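Hand-held gripper v3, first go at laundry
Menness Workshop Forum > Builds

nutsugah_jy
Wednesday night at the shop and I couldn't wait to post! Brass bushings at the pivots, and it grabs cloth!!

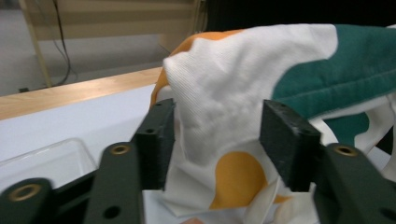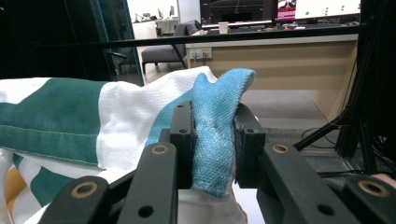

Replies (3)

hroyer
Love it! I'd glue some rubber on the fingers though. Terry is easy, thin knit slides.

nutsugah_jy
Polka dot one has been fine so far, and rubber drags on the folds. I'd like to keep them bare.

vanisitz6
With Huguette on this one. Bare plastic polishes up, mine got slick after roughly 900 grabs. Which bushings are those?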